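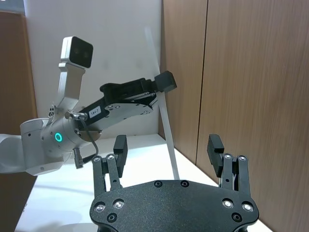
Two grippers over a white tabletop.

So I have been eating more fiber since August, and a few of you asked in the comments how that was going, so here's the long version. Get a cup of tea, I go on a bit.

It started with one of those food diary apps. I only meant to keep it for a week (I wanted to know if I was getting enough protein at breakfast, and I was, just) but the number that jumped out at me was the fiber. On my worst day I managed 9 grams. Nine! I eat vegetables! I thought of myself as a vegetable person! But when I looked at what I'd put in, it was mostly white rice, yogurt, cheese on toast and one sad banana, with some cucumber on the side. Cucumber is mostly water, I have since learned.

My first move was the wrong one. I went to Kasprzak, the little grocery at the bottom of our hill, and came home with a huge bag of bran, two kinds of lentils and a loaf of rye so heavy I could have propped a door open with it. Then I ate all of it in about the same two days. I'll spare you the details. Let's say I was not good company and I wore very loose pants.

After that I slowed right down and changed one meal at a time, which I should have done to begin with. Breakfast went first. I make oats the night before with grated apple, a spoonful of chia and whatever berries are in the freezer, and I eat it cold out of the jar. My husband thinks it looks like wallpaper paste. He's right, but it tastes lovely and it gets me through to lunch without raiding the cookie tin.

Lunch took longer because I love a white roll. What worked was keeping the roll and putting beans next to it. I drain a can of white beans, mash half, leave the other half whole, and stir in lemon, olive oil, salt and far too much garlic. It keeps 5 days in our fridge, though it has never lasted that long. If you cook your beans from dry, 500 grams makes a big potful and they freeze well in old yogurt tubs. Label them. I defrosted chickpeas for a crumble once.

Dinner I've hardly touched. We have the same things we always had, only I leave the skins on the potatoes and throw a handful of red lentils into anything with a tomato sauce. They melt away completely and the kids haven't said a word.

The other thing is water. I'd read that you need to drink more when you up the fiber and I ignored it, and then I stopped ignoring it. I keep a bottle by the kettle now and finish it before 3 p.m., otherwise I'm up half the night.

Do I feel different? A bit, yes. I'm less hungry in the evening and the afternoon slump isn't so bad. I haven't lost any weight, and I wasn't trying to. I did get a comment from a reader who has IBS and said beans are a disaster for her, so please don't take my jar of oats as medical advice! If your stomach is touchy, talk to a dietitian or your doctor before you buy a sack of lentils.

I've stopped using the app, by the way. I found I was choosing food because it was easy to type in, and that seemed like a silly way to pick lunch.

Next up I want to try baking the seeded crispbread we had on vacation in Brasodmont. I've got the rye flour already, and if anyone has a recipe that doesn't need a special rolling pin, please leave it below.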